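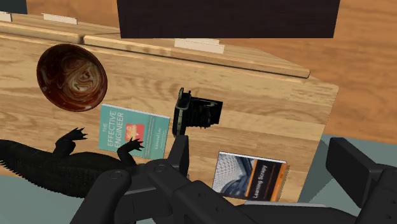
How to set up your desk so your neck stops complaining

Most of us at the Fontana clinic spend our days telling people to sit better, then go home and eat dinner hunched over a laptop. So take this in a forgiving spirit. You'll need a chair, a tape measure and 12 minutes.

Step 1. Start with the chair. Sit right back and raise or lower the seat until your feet are flat on the floor and your knees are level with your hips. If your feet dangle, use a footrest - or a fat old phone directory, if you're the sort who kept one.

Step 2. Bring the keyboard to you. Your elbows should hang by your sides, bent at a right angle. If you're reaching for the space bar like a man after the last biscuit, pull it closer.
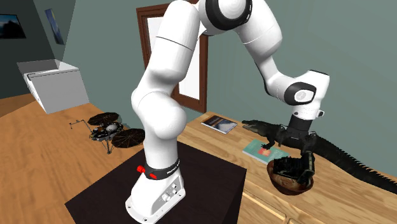

Step 3. Lift the screen. The top edge wants to be level with your eyes. On a laptop this means a stand and a separate keyboard, and I'm afraid there's no clever way round it.

Step 4. Get up. Set a timer and walk to the kettle when it goes off. The finest chair in the world won't help if you're still in it at teatime.

Give the new set-up 2 weeks. It will feel wrong at first, as your old slouch has had years of practice. If you get numbness, tingling or pain running down an arm, stop fiddling with the furniture and see your GP or physio.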